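List: gripper-users
Subject: Re: wide jaws or narrow jaws for round parts?
From: Aleksandra Walczak

Hello all,

Thanks for the nudge on Tuesday, I had been meaning to write this up since September and kept running "just one more batch" instead. Quoting the original question so that people joining now can follow:

> We have the Wullotex two-finger gripper and are thinking
> of swapping to the Jasetti one for anything cylindrical.
> Has anybody run both on the same fixture, same camera,
> same controller? I'm mostly worried about parts that stick
> out of a panel at an angle, where you can't come in from
> above. Simulation results are fine, we'd only use them to
> decide which one to order first.
> - Olszewski

Yes! Both of them, same fixture, and I've had great fun with it. It's all in simulation so far, so please take the friction side with a pinch of salt.

I used the tilted panel from the Flereo scene set, because it is awkward in just the way you describe. The parts point out at you from a sloping surface and the wrist has to roll to match before the fingers can go anywhere near. I kept the controller gains the same for both grippers and gave each one 400 attempts per pose. With the retries and the runs I did while sorting out the approach angle, the log now stands at 2421 attempts (my poor laptop).
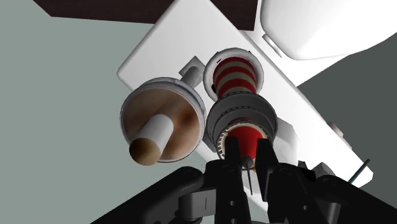
Simulated view: fingers on either side of the red inner cylinder, striped part and bearing rings behind, peg holder to the left.

The inner cylinder is my favourite target, as it shows up every small mistake in the wrist angle. There's a thin pin hanging down from it, between the fingers, so you can't simply close as low as you like. I started with the grasp point on the middle of the cylinder and both grippers did nicely. Then I moved it 3 mm towards the pin and the Wullotex began to clip it with one jaw, while the Jasetti carried on quite happily. I hadn't expected such a small shift to matter that much!

The peg on the round holder was the other way about. It points down and outwards, and the Wullotex was the easier of the two to line up there, mainly because I could leave the jaws further open on the way in. So I'm not going to tell you to bin yours.

A few settings, in case you want to try the same thing:

Closing speed: 40 mm/s for both. I tried faster with the Jasetti and it was fine on the peg, poor on the inner cylinder.
Approach: along the axis of the part, wrist rolled first, then straight in.
Camera: on the wrist, looking along the fingers. My side view was hopeless once the linkages got in the way.
Collision shapes: use the full mesh for the pin. With the simplified one it gets a fat box round it and you'll see clips that aren't there. I lost a whole evening to this.

If you can only order one and your parts are mostly like the inner cylinder, I'd go for the Jasetti. If it's pegs, stay where you are for now.

Next I want to try softer finger pads on both, and a shorter approach. Does anyone have decent friction values for rubber on painted metal? Mine are guesses and I'd love to swap them for something measured. I can send the scene file and the log to anybody who wants them, just reply off list.

All the best,
Aleksandra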